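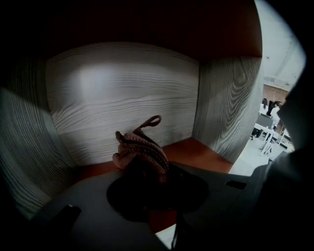 A knitted pouch held just above the floor of a cubby, strap side up.

How to store knitted pouches and small bags in a cube shelf

If you own one knitted bag, you can drop it on a chair and be perfectly happy. I own rather more than that (my sister and I both crochet, and we keep giving each other the results), and for years they lived in one big tangled heap at the bottom of the closet. Every time I wanted the little pink one I pulled out four others by the strap. So last April I gave them a shelf of their own, and I've been so pleased with it that I thought I'd write the whole thing down.

What you need

A shelf with open compartments. Mine is a Saletton in a gray wood grain, but any boxy one will do. Mine are 35 cm deep, which suits small pouches nicely.
Tissue paper or a few clean old socks.
A lint roller and a soft cloth.

Step 1. Empty every pouch

Turn each one upside down over a table and give it a good shake. I found two lip balms, a button and a bus ticket in mine! Coins are the worst thing to leave behind, as they pull the stitches down into a point.

Step 2. Wipe the compartment and feel for rough spots

Run your palm over the floor of the compartment and along the front edges. Yarn will catch on the tiniest splinter. If you find one, a small piece of 215 grit paper from the Karam store takes it right off – go gently, then wipe away the dust and let everything dry.

Step 3. Fill it out a little

Push a sock or some loosely crumpled tissue into the body of the pouch. You only want it to hold its shape, so stop well before the stitches start to open up. A soft, slouchy pouch can stay slouchy if you like it that way.

Step 4. Set it down with the strap on top

Hold the pouch low on its body and lift it in, letting the strap loop up freely. Please don't carry it by the strap, especially a thin one, which stretches and never quite goes back. Once it's in, lay the loop over the top where you can find it.

Step 5. Keep to one or two per compartment

I know, it looks wasteful. But striped and textured knits snag on each other, and a pouch squashed under three more comes out with creases you'll be steaming for ages.

Every couple of months I take them all out, roll off the lint and swap the ones at the top with the ones lower down.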